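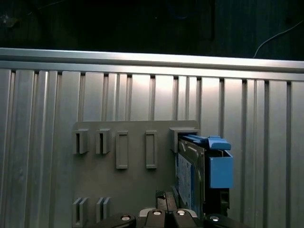
*Hard drive with blue plastic caddy parts*

**Old drive from a dead desktop: copy everything first, or sort as I go?**

Posted by Na-rae Um

My mother's desktop quit in December and I have the hard drive out of it. It still reads fine through a USB adapter. There are 3676 photos on it, plus years of tax papers and letters. Many of the photos are in there two or three times under different folder names, and some folders are just called "New" or "New 2."

I have 247 GB free on my laptop and a new external drive, still in the box. Should I copy the whole thing over and clean it up later, or go folder by folder and only take what we want? My brother says sorting first saves time. I'd like to be done before my mother visits, and she will want to see the pictures.

**Hwa-young Moon**

Copy first. Don't delete, rename or move anything on the old drive. Every hour you spend browsing it is an hour of wear on something that may already be near the end, and it's easy to drag a folder into the wrong place when you're tired.

What I would do:

1. Plug in the new external drive and make one folder on it called "Mom original."
2. Copy the entire user folder into it. Leave out Windows and Program Files.
3. When it finishes, compare the file count and total size on both sides. If they don't match, find out which files were skipped before you go further.
4. Unplug the old drive and put it in a drawer.
5. Make a second copy of the photos on your laptop and do your sorting there.

For the duplicates, sort by date taken instead of by file name. Copies of the same picture usually land next to each other that way. Watch out for small versions that were made for email — keep the one with the larger file size.

I did this with my father's files, a bit over a year's worth of evenings, and I went back to the untouched copy more than once for something I had thrown out by mistake.

**skedwood**

Your brother is wrong, sorry. Copy it all. I had one with 4000 pictures and it copied in 90 minutes.

**Rallitura**

Agree with the above. One thing to add: check for an old mail folder. If she used a mail program on that computer, the messages may be in a hidden folder called AppData, and you have to turn on hidden items in the View menu to see it. Also look in Downloads and on the desktop, because people save scans there and forget them.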